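Sewing on a Button, and Other Things I Put Off Until August

August 28, 2024

The gray coat has been missing its second button since March. I know it was March because that's when I put the button in the little dish by the front door, where it has lived ever since with two dead batteries and a key to something in our old apartment on Danstead Street.

I don't own many clothes worth mending. I buy the kind of shirt that comes apart on its own schedule, and when it does I move it to the pile for painting in, though I haven't painted anything in 14 years. But the coat is a good one. It was more money than I'd ever spent on something I couldn't drive. So last week, with fall on its way and the coat still hanging open at the chest like a bad hotel robe, I decided to become a person who sews.

I should say that I had sewing in school. We made a pillow. Mine was supposed to be a whale and came home as a sort of boot. My mother kept it on the guest bed for years, where guests would pick it up and ask which foot.

First came the supplies. I had a sewing kit, one of those flat cardboard ones hotels used to leave next to the shower cap, and it held three needles and a selection of threads in colors I have never worn. There was no gray. There was a pink, a powder blue, and something the color of weak tea. I went to Zolis, the fabric store out past the tire place, and found a wall of gray. Did you know there are that many grays? I stood there with the button in my palm holding it up against spools until a woman who worked there asked if I was matching the button or the coat. I said the coat. She asked where the coat was. The coat was at home.

I bought 20 dollars' worth of thread to sew on one button.

Then the needle. The advice online is to wet the end of the thread, or cut it on a slant, or run it through beeswax, or bring the needle to the thread and hold the thread still. I tried all of these while holding everything under the stove light with my glasses pushed up on my head. The thread went past the eye on the left. It went past on the right. Once it split and went past on both sides. In the end it went through while I was looking at the clock, and I was so surprised that I pulled it straight back out.

The actual sewing is simple, and I say that as someone who got it wrong three times. The first time I sewed the button to the coat and also to the lining, and also to the inside pocket, which I found out later when I tried to put my phone in it. The second time I got the button on so tight that it wouldn't go through the hole, because it had no room to stand up. What you want is a shank, a little stem of thread for the button to sit on. You lay a toothpick or a matchstick across the top, sew over it, slide it out, and wrap the slack a few times. I learned this from a very patient video made by somebody's grandmother, whose kitchen had much better light than mine. The third time I did all that, and did it well, and had put the button a good inch too low.

By this point I had stabbed myself in the same thumb so often that I was considering it a pincushion. I went looking for a thimble. We own one, and it was in the Monopoly box.

While I was up I spent an hour reading about needles, as one does when one's coat is on the kitchen table in need of attention. Straight ones are called sharps. Stubby ones are betweens, and quilters swear by them. There are curved ones for upholstery, for places where you can't get your hand around the back, and the people who use them talk about turning the wrist so the point comes up where it should. I tried to picture that and could only picture a trip to urgent care. Curved needles also get used on us, of course, by people who passed a lot more than pillow-making.
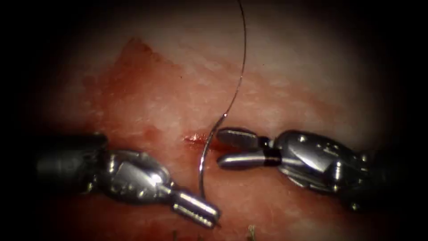

Curved needle, thread attached. A long way from my kitchen table.

I find I don't mind knowing this. It does put the inch in perspective.

The fourth attempt held. I wore the coat around the house for an evening, buttoned, in August, with the fan on. My wife said it looked nice and asked why the new thread was a different gray. It's a warmer gray. The other buttons are done in a cooler gray. I could see it immediately once she'd said it, and now it's the only thing I see. I've thought about cutting the other ones off and doing them all over to match, and I've got the thread for it. I've got the thread for over 20 coats.

For the moment it's back on its hook. The scissors are on top of the fridge, the matchsticks are back in the drawer, and I've lost the blunt needle from the hotel kit somewhere in the kitchen, so we're all wearing shoes in there until further notice. The button dish looks a little bare. I put the thimble in it, which means we're going to be short a piece the next time anyone wants to play Monopoly, but I've always been the iron anyway.

Next up is the hem on my good pants, currently held with tape.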